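Pulter Manipulation Group
Minutes of the methods meeting, 11 May 2024

Present: Rekha Prajapati (chair), Rhiannon Sayce, Akash Chauhan, Akash Negi
Apologies: Vandana Rawat
Minutes taken by Rhiannon Sayce

The minutes of the previous meeting were accepted with one change. "Trostero" in item 2 should read "Trostero v3".

1. Kitchen table task

Akash Chauhan reported on the language-labeled set. The target is 1,000 episodes and 107 have been checked so far. Each episode starts from a different layout of the same kitchen items - bowl, colander, plate, play food, ketchup bottle - with the microwave left at the side of the table. 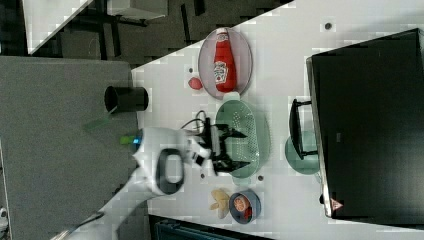 Layouts are drawn from a list made by script, and the operator sets them by hand. Akash Negi asked whether operators follow the list closely. Chauhan said mostly, but small items end up nearer the colander than the list says. Rekha asked for the real start positions to be logged as well as the planned ones. Agreed.

The group then went over the labels. Two labelers often give different names to the same item, mainly the red ones. "Tomato" and "red ball" are both in use. Negi wants a fixed word list. Rhiannon would keep the free wording and add the fixed name in a second field, so that the Neves baseline can still be trained on natural phrases. Rhiannon's version was adopted.

2. Wrist view ablation

Negi trained 3 policies on the same episodes: side view only, wrist view only, and both. The one with both views did best on placing items in the bowl. Wrist view only was close on grasping but lost track of the target when the gripper finger covered part of it. He has 6 seeds to finish before the numbers go in the draft.

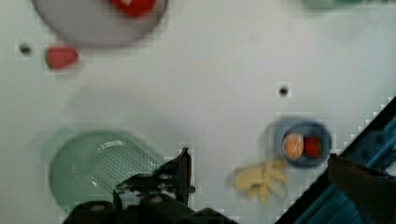 ACTION ITEMS

Chauhan - add start positions to the episode log
Sayce - second label field, and a note to the labelers
Negi - finish the seeds and send the plots to Rekha
Rawat - confirm the Kollunville visit

Next meeting: end of May, same room.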